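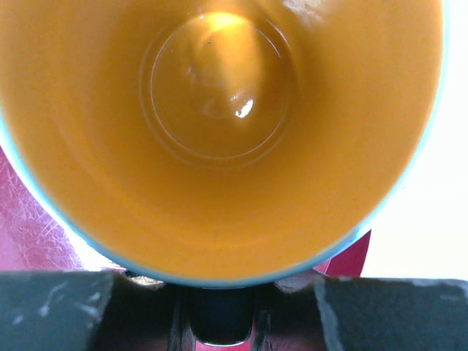

4.3 Setting up rim detection for open vessels

The rim detector in Fikex fits an ellipse to the lip of a mug, bowl or cup and passes its centre to the grasp planner. A glazed mug with a blue rim and an orange interior is an easy target for the colour stage. The bright highlight on its base is a harder matter and is dealt with in step 4.

1. Stop any running plan and open Perception > Wrist view.

2. Move the arm to the pre-grasp pose, with the camera looking straight down into the vessel. The fingers must stay visible along the bottom of the view.

3. Select Rim > Sample and click three points on the lip. Do not click on the inner wall.

4. Set Highlight mask to On. Small saturated spots inside the vessel are then left out of the fit.

5. If one side of the background is washed out, lower Exposure until the rim edge is traced on that side as well.

6. Press Fit. Accept the result if the score is over 1,000. Otherwise return to step 3.

7. Save the profile. The name may contain letters, digits and hyphens.

Note: Faint rings in the glaze at the bottom of a mug can be returned as a second ellipse. Set Candidate to Outermost to discard them.

Note: Profiles saved before February use the old colour table and must be sampled again.

CAUTION: The fit gives no depth. Run Approach > Check height before closing the fingers. Fault 151 means that the planner has received a rim centre without a height.

Fault codes are listed in 7.2.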